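# Plodard pick-and-pack notes

Hey, I'm Bianca and I look after this folder. It holds 600 short recordings of packing work, made with hand-held grippers so an arm can learn the boring parts of the job.

I packed orders myself for years, so I care how this goes! Uthai and Hefin now spend 2 hours a shift recording instead of lifting, and they get the same pay - we put that in writing back in July.

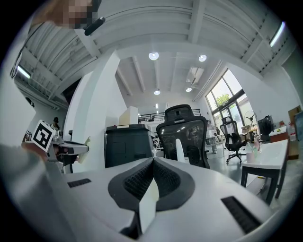

*Two hand-held grippers, tall windows behind.*

What changes for the crew: less bending, more checking, and a new habit of moving slowly (Hefin hates it). Margareta still does the odd-shaped parcels by hand and I don't see that ending soon.

Known gaps:

- gloves: none yet
- `left` and `right` are swapped in the first 30 files

Questions go to Kyriaki.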